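I finally made it to the Brultana open day, and I could have stayed till they locked up! Séverine Guérin walked five of us through the hotel-room demo, where the robot is learning its housekeeping chores (trash first, bed much later). She's been on it since April and has the patience of a saint.

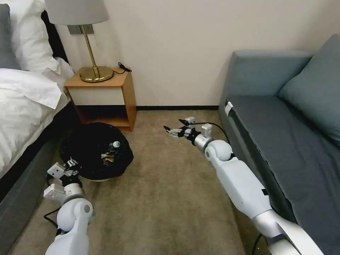

My favorite part was just standing by the door asking silly questions. Gaëtan Brunet answered 10 of mine, then went off to find coffee. Go next time if you can!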